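Is the Hendari season pass worth it if I only play solo?

I finished the base game in March and liked it well enough. The pass is 80 per cent of what I paid for the game itself, and the trailer for Trindade looks like one long cutscene. Has anyone played it offline?

tinlantern
Played all of it offline. Trindade took me one weekend and I wasn't hurrying. The shop page promises 235 new items, but most are recoloured hats and scarves. Jarmont is better, with proper side quests, though I doubt it's worth the price alone.

moss_pixel
dont bother. doreo always halve the price by summer

gribble94
I'd argue with the "always" above. Their last game never dropped while I was watching. What put me off was the loading: 94 seconds into Jarmont on my old console, every time you die. There's a patch that claims to fix this. I'll believe it when I see it.

White tub on the left, camo bundle on the right, in both.

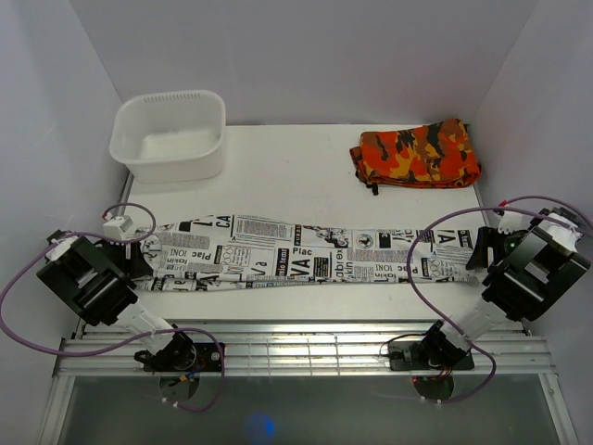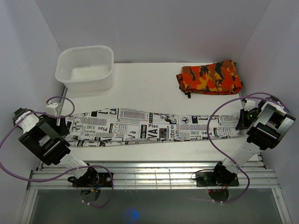

Related threads

Does Hendari save between chapters?
Jarmont stuck at 147 relics
Refund refused on Doreo store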